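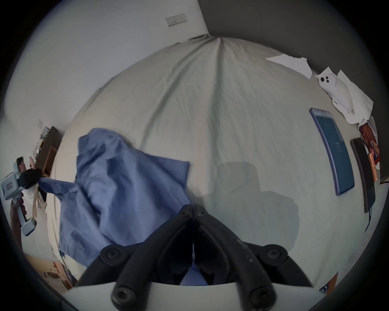
2 min read

3.2 Creases in light-colored sheets

Figure 2. A light bed sheet over a mattress, with long creases running toward one fold near the wall.

Creases turned out to be a wonderful thing to study! We asked 50 households in Darkine to make a bed as they usually would, then rate how smooth it looked and how well they slept on it (the Ehlers comfort form, 25 items). Long creases that meet at a single fold, as in Figure 2, bothered people far less than short, scattered ones, and we were delighted to find the same pattern in the Trekidura homes. Thread count mattered less than we had guessed. Sheets near 200 threads per inch scored almost as well as the finer Redura cotton, even in July, when most homes had put their heavier covers away. Section 3.3 takes up fitted corners.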